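Grajales cell - progress report to Prallon, February

We have good news on the two-arm machine this period! The simulated twin of the Grajales cell is running every night, and the door work you funded has moved from a list of worries to something we can tune. Nayeli Mosquera rebuilt the right wrist model from the service drawings and reset the joint limits on both arms. That took longer than planned - the old file had the wrist offset wrong by 9 millimeters, enough to make the fingers slide off a handle.

We moved on to the bathroom door task once the offset was fixed. The right gripper goes for the silver handle while the left one stays open and out of the way, and we log the contact force at each step.
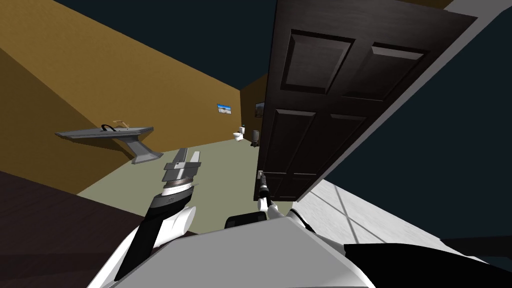

2 min read

With the corrected wrist we ran 583 door trials, and 488 of them ended with a clean grip. I'm really pleased with that. Most of the misses come from one approach angle, where the wrist reaches its limit just before the fingers close, so we know where to look next.

Maintenance on the real machine is on schedule. We replaced the finger pads, retightened the left forearm cover and ran the full joint calibration twice. The second pass matched the first, and we have saved it as the new baseline. The Flamora force sensor arrived with the wrong connector; a replacement cable is on order and the old sensor stays on until then.

Next period:
Retune the wrist approach angle and repeat the door trials
Fit the new sensor and redo the force zero
Copy the new limits to the Pulasex controller

Spending stands at 92 percent of the parts budget, with the cable included. We don't expect to ask for more.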